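Hosthorpe repair and exchange shop moves to larger rooms in Dullwood

Apr 3, 2026

The exchange shop for used household appliances in Hosthorpe will close its old rooms at the end of this month and open again in Dullwood, in the former paint store behind the bus station. The new place has a bigger hall, a separate room for testing and a ramp at the entrance, which many visitors have asked for.

The shop takes small electric appliances that people do not need anymore. Each one is cleaned, checked for electrical safety and then given to another household for a small fee. Last year 2,632 appliances found a new home in this way. Kettles and toasters were the most common, followed by irons, hand mixers and small ovens. Large machines, such as washing machines and refrigerators, were not accepted until now because the old door was too narrow for them.

With the move this will change. From July, residents can also bring washing machines and dishwashers, if they are not older than ten years. For these a time must be booked before, as the new hall has space for only 3 large machines at the same time. The transport is done by the local firm Halim, which has the contract for both towns. Pick-up from the home is possible, but it costs extra and the price depends on the floor.
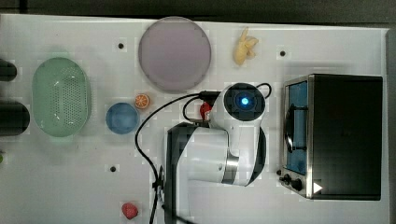
Can I bring a small oven that does not heat anymore?

Small ovens are accepted also when they are broken, as long as the glass of the door is whole and the cable has no cuts. The shop decides after the test if a repair makes sense. If not, the oven goes to recycling and the owner pays nothing for this.

The rules for fees stay mostly the same. A small appliance which has passed the test is free to bring and cheap to take home. Each piece comes with a paper that shows the date of the test and says that it can be returned within two weeks. Microwaves are still not accepted, and the same is true for electric blankets and for everything with a built-in battery that cannot be taken out.

The cost of the move is shared between the two towns. Clumex, the company that owns the building in Dullwood, has agreed to keep the rent unchanged for the first two years. The work on the floor and the lights is finished, but the sign above the door and the bicycle stands are still missing. They should come before summer.

For the opening week the shop is preparing more than 200 tested appliances, and in the first days each household may take only one. Residents of both towns can come, and they should bring a document that shows their address. Parking is possible on the side of the bus station. There are 100 spaces, but in the morning many of them are used by commuters, so it is better to come after lunch.

Until the end of the month, appliances can still be brought to the old rooms in Hosthorpe at the usual hours.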